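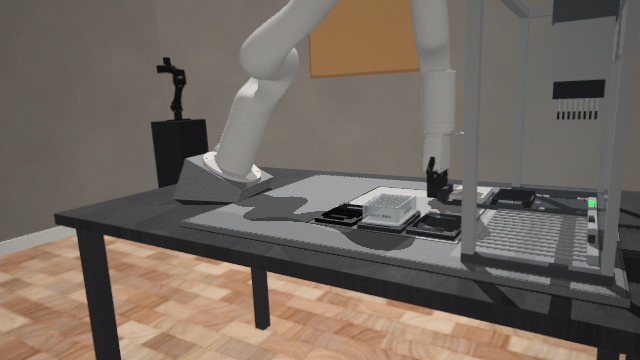 Delyth Harcombe

April 26, 2024

Cemis is a simulator for bench automation, sold to schools and colleges with a teaching pack called the Witeck set. The after-hours robotics club at Kudbridge used both for the spring term to prepare for the simulation round of the Mäkelä student competition. The review covers the version supplied to clubs under the education licence. The full licence adds links to physical controllers and was not tested.

The supplied scene is a small laboratory. A white arm with a two-finger gripper stands on an angled base at one side of a dark table, and a liquid-handling enclosure with an eight-tip head stands at the other. Between them is a light grey mat with holders, a tip box and a plate. The student's job is to write the program that moves labware between the mat and the deck of the enclosure, in an order set by the task sheet, without touching anything on the way.

Installation

The installer runs on ordinary college desktops and does not ask for administrator rights once the graphics driver is in place. On our older machines the driver was not in place and had to be requested from the IT office, so allow for that before the first session. Scene files are large. The first load is slow and later loads are quick, provided the local cache is not wiped when the student logs out. Ours was wiped. We moved the cache folder to a shared drive, a change the manual permits but leaves to a footnote in the section on printing.

The licence is counted per open window and not per student. Closing the program by force leaves the seat occupied until the licence server times out. Members who do this at the end of a session will not be popular with the next group.

Modelling

The quality of the geometry is good. The arm's links are smooth and clean, shadows fall on the mat as they should, and the joints in the enclosure frame look right from every angle we tried. The parquet floor and the orange board on the wall do no work in any of the exercises, but they help a beginner to tell which way the view has been turned. Shadows are also of some use in judging the height of the gripper over the mat. They can be switched off on slow machines and the difference in speed is large.

Collision shapes are simpler than the drawn shapes. This is normal, but Cemis does not say how much simpler. The enclosure posts are treated as slightly thicker than they appear, and a path that looks clear when viewed from the front may be reported as a collision. The collision view, found under the display menu, shows the true shapes. It should be on by default in a teaching product. Our members lost a full session to a post before it was found.

Contact between the gripper and the labware is the weakest part of the physics. A plate held slightly off centre will sometimes turn in the fingers when the arm slows down, and sometimes will not, for what seems to be the same program. Fixing the random seed makes the result repeatable. Reducing the time step makes it more believable, at a cost in speed. Competition entries are run with the seed fixed by the organisers, so a program that passes with only one seed is not finished. We made it a club rule to test on several.

Programming

Students may use the block editor or write scripts. Both drive the same commands, and a block program can be exported as a script, though not the other way round. The script language is close to Python and most members with any school programming were able to read it at once. Move commands accept either joint angles or a position for the gripper. The position form is easier to write and fails in less obvious ways: when there is no solution, the arm stays where it is and the program carries on to the next line. A warning is written to the log. It is not shown on screen. A student who has not opened the log will see the gripper close on nothing and will look for the fault in the gripper.

Frames of reference are handled well. Each holder on the mat has its own frame, and positions can be given relative to it, so that when a holder is moved the program still works. The exercises introduce this late. We would bring it forward, and did so with the second intake in April.

The pipetting commands are basic. Tips can be fitted and dropped, and volumes drawn and released, but liquid is only a number attached to a well. Nothing is drawn and nothing spills. For learning the order of operations this is enough. A club whose interest is in chemistry will find it thin.

The Witeck set

The teaching pack consists of 33 worksheets, a marking guide and a set of scene files matched to the worksheets. The early sheets are sound. They cover moving the arm by hand, reading its joint values, naming positions, and picking up a single item and putting it back in the same place. The middle group deals with approach and retreat paths and is the best part of the pack, since it makes the student plan the way out of a holder before planning the way in. The later sheets assume a knowledge of error handling that no earlier sheet has taught. We wrote two short sheets of our own to fill the gap.

The marking guide gives one accepted solution for each task. In several cases a student's solution was shorter and equally safe, and whoever is marking needs enough knowledge to see that. There are misprints in the coordinate tables. The online copy has been corrected and should be used in place of the printed one.

Use for the competition

The Mäkelä simulation round sets a transfer task in a scene which entrants have not seen, built from the same stock of parts. Scoring is by completed transfers, less a penalty for each contact, with run time used to separate equal scores. Cemis includes a practice scorer. Its totals agreed with the organisers' on our trial entry except for the contact penalty, where the practice scorer counts a long scrape as one contact and the organisers' version counts it as several. Programs tuned against the practice scorer will therefore look safer than they are.

We entered two teams. Both worked from the supplied scene for most of the term, shifting the holders by hand between runs to imitate an unfamiliar layout. A tool to shuffle the layout is present in the full licence and absent from ours. Its absence is hard to defend, as it is the feature a club needs most.

Recording is good. Any run can be saved and replayed from any angle, with joint values plotted beneath. We used this more than any other feature when going over work as a group. Recordings cannot be exported as video without a further add-on.

Support

Questions sent through the education desk were answered within two working days. The replies were written by people who had read the question. The public forum is quiet and mostly concerned with the full licence.

Verdict

Recommended for clubs with some programming experience and a member of staff willing to read the log files. Less suitable for absolute beginners, who would be better served by a simpler scene and a program that stops when a move fails. The Witeck set is worth having for the middle worksheets, and can be bought separately by those who already hold the simulator. Price is by quotation and depends on the number of seats; ask for the renewal figure at the same time, as it is not on the first quotation.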